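### 4.2 Water marks and the limits of self-report

Most of the published advice on caring for oiled tabletops rests on what owners say they do. We have doubts about this. Boonchu's household survey, still the most quoted source, asked 300 people how soon they wiped up a spill, and nearly all chose the shortest time on offer. Anyone who has shared a kitchen will find that hard to believe. The survey also left "spill" undefined, so a knocked-over glass and a few drops from a rinsed cup were put in the same column.

Small drops matter more to our argument than large spills. They are easy to miss on a grained surface (Figure 2), and a person who has not noticed them cannot report them.

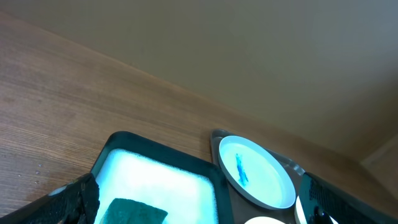

*Household Materials Group, Department of Design Studies, Majumder College*

**Figure 2.** Water droplets on a brown wooden tabletop, with a dark green tray.

The makers' guidance is no firmer. The leaflet supplied with Geleseo oil promises protection from "everyday moisture" but gives no test, no waiting time and no type of wood. Rurum's leaflet does name a waiting time, though we could not find out where it came from, and our letter in January went unanswered. Pramanik repeats the same figure without a source - it has since been copied into at least two student handbooks.

We therefore treat the claim that prompt wiping prevents marking as untested. Our own trial used 40 offcuts from a single supplier, Gillico, and it would be unwise to read much into it. The boards were new, flat and evenly oiled, and few family tables stay that way for long. Two assessors graded the marks by eye under a desk lamp. They agreed on the worst boards and on little else, and the middle grades were merged before analysis. A reader who distrusts the survey has good reason to be wary of our grades too.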